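# The club that teaches a robot to tidy up

By the time I find the right door at the Fitville community college, the argument has been going for a while. It is about crisp packets, and whether a robot should pinch one by the corner or go straight for the fat part in the middle. Both sides have drawings. One side has a spreadsheet.

I have visited plenty of student robotics clubs, and most of them build things that race, climb or bash each other. The Harms club is after something much harder: picking litter up off a floor. Their arm is called Kirik, after a character in a story one of the founding members wrote at school, and it spends its evenings reaching for the sort of rubbish you would find down the back of any sofa.

"A box is easy," says Sabine Sauerland, who started the club and still runs it. "A box stays a box. You touch a packet and it's a different shape, so everything the robot thought it knew is out of date. I love that. I could watch it all night, and I have."

She means it, too. While we talk she keeps one eye on the laptop that shows the view from the camera on Kirik's wrist, and twice she stops in the middle of a sentence to shout encouragement at it.

The wrist view is what the students work from. They steer the arm by hand through each attempt, recording as they go, and then use those recordings to train the software. So far they have kept 510 of them. Each one starts the same way, with the fingers open and the arm hanging over the boards, and whoever is driving has to decide where to go first.

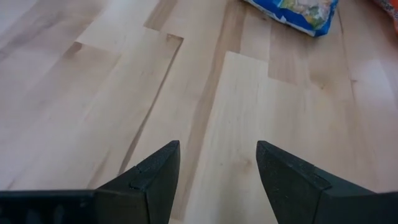

## Wide open, then slow

The club's house rule for driving is written on the whiteboard in green: open early, come down slow, close late. New members nearly always do the reverse. They swoop in, start closing the fingers on the way down and shove the target along the floor, which gets a big cheer from everyone else in the room (I managed it on my first go, and got mine).

Blue packets have their own folder on the club laptop. Shiny plastic throws back the light from the ceiling, and an early version of the software kept mistaking the bright patches for bare floor. A second-year student fixed it over a weekend by recording the same pick with the blinds up, then down, then with a desk lamp on a chair. It's lovely, practical work, and she was thrilled to show me the results.

## On to Brorkus

All this is building towards Brorkus, the student tidying contest held every May. Teams get up to four minutes to clear a patch of floor, and the judges choose the rubbish on the day. Harms has entered two times and has yet to reach the final.

Sabine thinks this could be their year. The spreadsheet camp thinks so as well, provided everyone agrees to go for the middle. When I leave, Kirik is on its way down again, and the corner-pinchers have just asked for one more turn.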